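Zinar Kitchen Words

A word list of cooking and kitchen terms in English, Hindi and Spanish, with short notes on how people use them at home.

Welcome, and thank you for stopping by! This started as a shared spreadsheet between Shakuntala Chauhan and me, back when we kept arguing over what to call the different kinds of chopping, and it has grown a good deal since then. Most of the Hindi entries are hers, and Sebastián Arancibia went through every line of the Spanish (twice, bless him) and marked the words that would only be understood in Chile.

What's in it

There are 405 entries in the main file, words.csv. Of these, 292 have an example sentence, and we would love to fill in the rest. Each row has 6 columns: id, english, hindi, spanish, region, note. The Hindi is in Devanagari only. We did try adding a spelling in Roman letters, but we could never agree on the long vowels, so that column went away in September and I don't miss it.

Where a word has more than one common translation, they are split with a semicolon and the one we hear most comes first. Please don't read too much into the order – it's our ears and our families, and yours may well differ.

Opening the file

It is saved as UTF-8. If you open it by double-clicking in an older spreadsheet program, the Hindi may come out as question marks, so use the import menu and pick the encoding yourself. 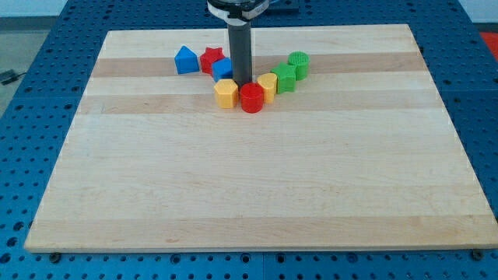
The region column is the one I'd be most careful with. A blank means we didn't ask, and it doesn't mean the word is used everywhere. Neelam Dwivedi is slowly working through the blanks for the spice names and has reached the letter M.

Fixes and additions

Send them in any form you like, even a plain email with the row id and what you'd change. Please tell us where you grew up hearing the word, too.

Free to use and share with credit. Last updated Sunday, May 13, 2018.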